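7.4 Recovering from an arm-to-arm stop (fault 597)

Fault 597 means the Gostby controller has stopped both arms after the grippers came closer together than the set clearance, or after a wrist motor drew too much current while both arms were over the middle of the table. Motion is blocked on both sides until the fault is cleared by hand. Restarting the Nirnach software does not clear it.

CAUTION: The wrist and elbow motors may still be holding torque after a stop. Keep fingers out of the space between the grippers until step 3 is complete.

CAUTION: Do not send the Home command while this fault is active. Home moves the shoulder joints first and can drive one gripper into the other or pull a cable out of its connector.

Before you start

You will need a 2.5 mm hex key, spare cable ties, and the clearance gauge supplied with the Favitz grippers. Write down the joint positions on the Status page. They are lost when motor power is removed.

Clearing the fault

1. Press the stop button, even if the arms are already still.

2. Support the upper link of the right arm with one hand. An arm without motor power drops under its own weight.

3. Turn the motor power switch to OFF. Leave logic power on. Wait 9 seconds for the motor supply to discharge.

4. Look at the grippers from the front and from one side. From the front alone, grippers at different heights can look as if they are touching.

5. Check the cables between the two wrists. If a cable from one arm has caught on the other, free it before you move either arm. Do not pull on the connector.

6. Lift the upper gripper straight up by hand until it is clear, then swing that arm back toward its own side wall. Move the other arm second.

7. Check the finger screws, the gripper brackets and the cable clips along each upper link. Replace any clip that has opened.

8. Turn motor power ON, release the stop button, and select Clear Fault. Jog each arm separately at low speed before running a two-arm program.

Figure 7-3 shows both arms over the center of the table with the wrist cables hanging near each other. Slack in this area must be taken up before two-arm work is resumed.
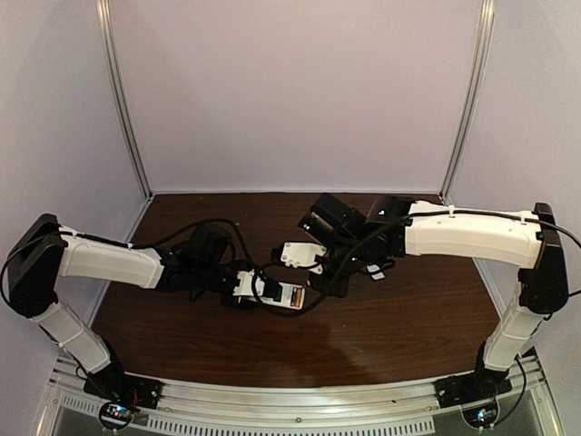 Figure 7-3. Grippers overlapping at table center, with loose cabling between the wrists.

NOTE: Leave enough slack for the wrist to turn through its full range. A cable tied too tightly will cause a motor current fault (see 7.6).

If the fault comes back

Run the Clearance Check from the Service menu with the table clear. If it fails on the same arm twice, repeat the base calibration in section 4. A base that has shifted on the front rail gives correct joint readings and a wrong gripper position.

If the log holds more than 6 of these faults in the last 1,000 cycles, stop using two-arm programs and send the log file to Georgiou service. Include the joint positions you wrote down and the program name.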